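Okberg Demonstration Collection, Working Group Minutes
Date: 03/04/2022
Present: collection team, training team, hardware team (by phone)
Apologies: Castotia site

1. Minutes of previous meeting
Accepted with one correction. Item 4 should read "Shirazi export script", not "Draltberg export script".

2. Collection status
The cloth-handling set stands at almost 2000 accepted demonstrations. A further 596 are waiting for review. Rejections are mostly for clock drift between the left and right grippers. The training team asked that drifted recordings be kept in a separate folder and not deleted, as the Shirazi build may be able to realign them.

3. Home sites
Discussion of whether bedroom recordings should continue on patterned covers. The training team reported that the Draltberg model still confuses the border of a plain cloth with stripes in whatever lies under it. Collection would prefer to keep patterned covers in the plan. Hardware asked for the wrist view to stay clear of sleeves.

The two-gripper fold on a plaid cover was taken as the reference case: purple fabric partly folded, near gripper open above it, second gripper at the right-hand part.

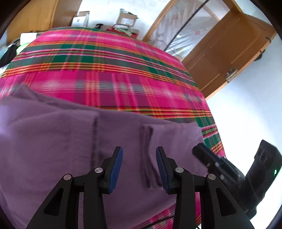

4. Labeling of folds
Agreed that a fold segment starts when either gripper first touches the fabric and ends when both are clear of it. Small flaps turned over at the side are to be labeled as separate folds. Wrinkle smoothing gets its own label. The old combined label "tidy" is withdrawn. Existing files carrying it will be relabeled in batches, oldest first.
Action: training team to circulate the revised label sheet.

5. Hardware
Pad wear was raised again by Castotia in writing. Pads to be checked before each session and swapped in pairs. Cable routing on the hand-held units remains open; hardware will bring 2 clip designs to the next meeting.
Action: hardware team.

6. Storage
Okberg server is near its limit. Raw video from the March trial to move to the archive disk once checksums match.
Action: collection team.

7. Any other business
Castotia requested a second charging dock. Deferred until the budget line is confirmed.

Next meeting: to be set by email.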